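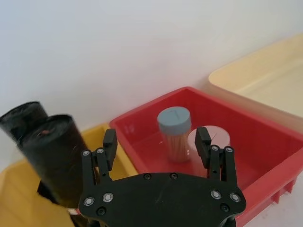
Household Supplies FAQ: Bins, Toothpicks and Small Stores

Support > Storage > Small Household Supplies

4 min read

Search all answers Clear

These answers cover the small consumables that are kept in open plastic bins. Maintained by Glykeria Zervas for Leludia. Revised Oct 10, 2020.

What belongs in a red bin?

Red is used for table and pantry consumables that are replaced when they run out: toothpicks, string, food picks, paper rolls. A clear cylinder of toothpicks with a pale blue screw lid, like the one in the photo, is stored upright on the floor of the bin. Cleaning liquids do not go in red bins under any circumstances.

Why an open bin and not one with a lid?

Contents are checked from above. A lid adds a step, and in the Amilley pantry lids were left off within a month.

Do toothpicks have to stay in a clear container?

Yes. The level can be read through the wall without opening it. Refill at one quarter full. A 1000-count refill pack does not always fit in one container; put the remainder in a second container and close it. Do not leave an opened refill pack in the bin.

The screw lid is hard to start. Is it damaged?

Usually not. Set the lid flat, turn it backward until the thread drops, then turn it forward. Replace the lid if it still rides up on one side.

Can I write on the lid?

Yes, with a permanent marker. Write the month of filling, for example "January". Old marks come off with rubbing alcohol – let the lid dry before closing it.

Where do trash bag rolls go?

Outside the red bin. Rolls are kept beside it or in a drawer, with the loose end tucked in. Use up one roll before starting the next of the same size.

What size of bin should I order?

For a shelf 40 cm deep, the Ilero bin at 39 cm is the longest that fits. Measure the shelf at the back as well as the front, as older shelves are often out of square. Ribbed outer walls add a little to the width.

How is a bin cleaned?

Empty it, wash with dish soap and warm water, rinse, and dry the inside corners with a cloth. Do not use scouring powder – it dulls the plastic and the surface then holds dust.

How do I request a replacement?

Send the bin color and shelf number to Lefteris Makris. Rallis bins are no longer supplied; requests for them are filled with Ilero. For containers and lids only, quote stock line 127.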